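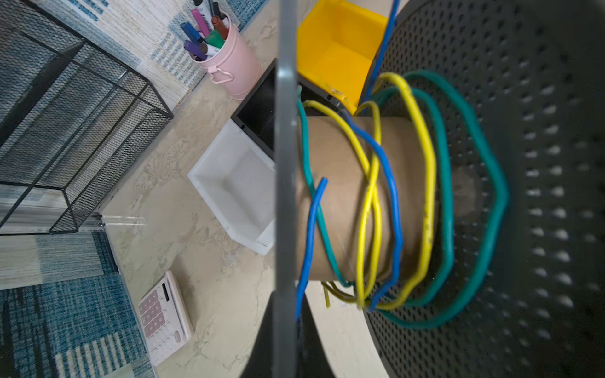
Wire spool on the work table, yellow, blue and teal-green wire on the one core.

Malleck Robotics Club – minutes, October meeting

Meeting opened 6:40 pm. Rocío Contreras in the chair, Robel Tekleab taking minutes. Last month's minutes accepted.

1. Spool task
Robel reported on the wrist camera trials. The team has 241 clips labelled and wants 300 before the Visoseck entry closes. The yellow and blue loops cross on the core and the sorting program still mixes them up. Agreed to keep the three colours on one spool for now. Rocío asked that loose ends be noted in the log with each run.

2. Table layout
Bins and pen cup to stay behind the spool as background items. Moved by Robel, carried.

3. Money
Balance is $704. Entry fee and travel will come to about $400. A new gripper pad set was held over to next meeting.

4. Other business
Year 9 students would like a turn driving the arm. Rocío to draw up a roster – two students per session, Friday only.

Closed 7:35 pm.

Recent items
Visoseck entry rules, updated
Teltalex motor driver notes
Minutes – September
Oyelaran workshop sign-up

Comments (3)

dmk: Is the roster going up on the door or by email?

Rocío C.: Both, by Friday.

T. Parent: My daughter is in Year 9 and keen. Does she need her own laptop?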